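Unit 6. Budgeting a Two-Arm Tabletop Cell
Course handout, second half of term
Instructor: Antigoni Galanis
Revised 2 May 2026

6.1 Scope

This unit covers the purchase plan for a small pick-and-place cell with two arms on one table. It assumes you have read Unit 5 on reach and payload. The worked task is packing tennis balls into a can. Prices are in dollars and are class figures for practice. Get real quotes before you use any of them in a proposal.

The budget is split into four blocks: arms and grippers, structure, consumables, and support. Students tend to spend most of their effort on the first block. It is the largest, but it is also the one with the fewest surprises, as the vendor quote usually fixes it to the dollar. The other three blocks are where plans go over.

6.2 Count by arm, then by cell

Start with a list of what must be bought once per arm and what must be bought once per cell. Per arm: the arm itself, its controller, a teach pendant, a mounting plate, a gripper, and a cable set. Per cell: the table, the frame, the work surface, the network switch, and the computer. An item placed in the wrong column is the most common error in submitted homework. A teach pendant is a per-arm item unless the vendor states in writing that one pendant can serve two controllers.

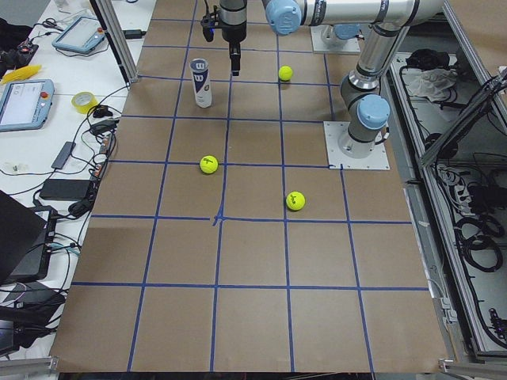 Fig. 6.1. Two-arm cell with taped work surface, tennis balls and can. Both teach pendants are on the side desk.

Side desk space is a real line in the plan. Pendants, power bricks, a laptop and their cables need a flat surface within reach of the operator, and that surface should be separate from the work surface. If the floor plan shows only the robot table, the plan is not complete. Add the desk, and add the floor area it takes.

6.3 Structure

The structure block holds the table, the extrusion frame, plates, brackets and fasteners. For the worked case we use a frame kit from Kaczorowski, quoted at 2,347 with brackets and cut to length. A bare extrusion order from Villik comes to 2,000, with no cutting and no brackets. The difference is 347. Whether the kit is worth it depends on shop access. If your lab has a saw and a person trained on it, price the labor hours and compare. If it does not, take the kit.

Plates deserve a separate line. Arm vendors often sell the arm without a plate, and the bolt pattern on a generic plate may not match. Ask for the drawing before the order goes in.

6.4 Work surface and consumables

Paper and tape are cheap and are replaced often. Paper over a hard table gives an even background, and a tape grid gives operators a shared way to name positions when they set out parts. The grid does not need to be precise for this purpose. If the task needs measured positions, budget for a printed or machined board and drop the tape line from the sheet. 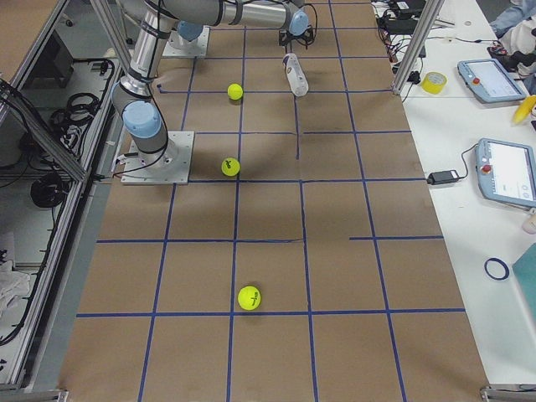
Fig. 6.2. Kraft paper surface with blue tape grid. Spare tape is kept on the side table.

Our class figure for consumables is 200 per quarter. It covers paper, tape, cable ties, and replacement task objects. Task objects wear and get lost, so buy spares in the first order — the same model may not be in stock in July. For tennis balls this is a small matter. For molded parts with a long lead time it can stop the work.

6.5 Grippers

A gripper is chosen against the largest and the smallest object in the task. The can sets the upper limit on opening width. The ball sets a limit on grip force, as it deforms. Write both numbers on the quote request. The Gadavent catalog lists stroke and force on separate pages, and past groups have ordered on stroke alone.

Fingers are a separate cost. Stock fingers are acceptable for a first build. Custom fingers for the worked case are quoted at 546 for the set, with a mounting adapter. Put them in the second phase unless a bench trial shows that stock fingers cannot hold the part.
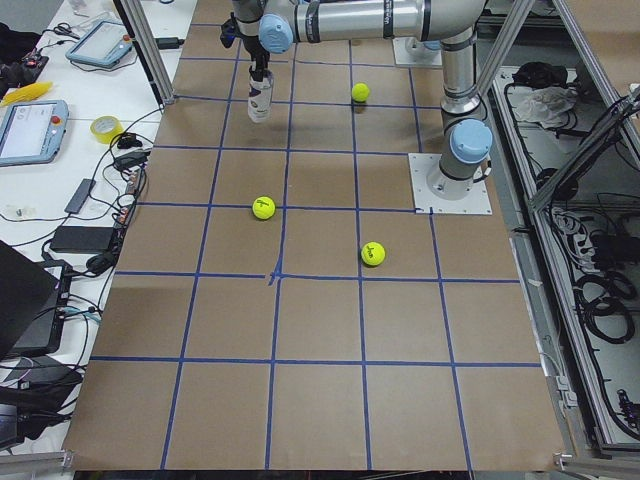
Support and Recurring Costs

The support block runs from the day the cell is accepted. Enter the following as separate lines:

Vendor service plan, per arm, per year
Replacement cables and connectors
Spare gripper fingers, one set per arm
Operator training hours
Calibration time, in staff hours
Power strips, adapters and network parts

Nokier quotes service per site and Gadavent quotes it per arm. Convert both to a yearly cost per cell before you compare them. Check the start date as well. Some plans begin at shipment, and a cell that waits a month for its table has used a month of cover.

Staff time is not free because it is already on payroll. Enter the hours even if the rate is set to zero, so that the reader of the plan can see them.
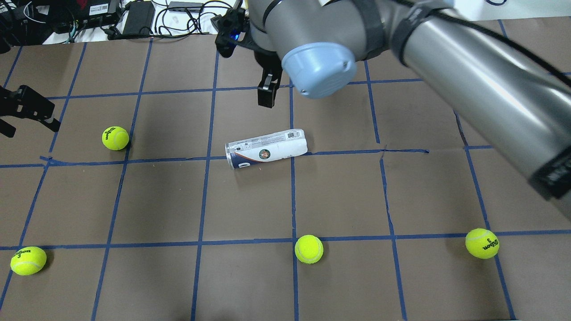 Should both arms be bought in the same order?
In most cases they should, if both are needed within the first year. A single order keeps the controller versions the same and shipping is paid once. Split the order only when the second arm depends on funding that is not yet approved, and then ask the vendor to hold the price in writing.

6.6 Homework

Prepare a one-page budget for the worked cell using the four blocks. State which items are per arm and which are per cell. Show the Kaczorowski and Villik options side by side, with your labor estimate for the second. Place the custom fingers in a phase and give the reason in one sentence. Submit as a spreadsheet with formulas left in the cells.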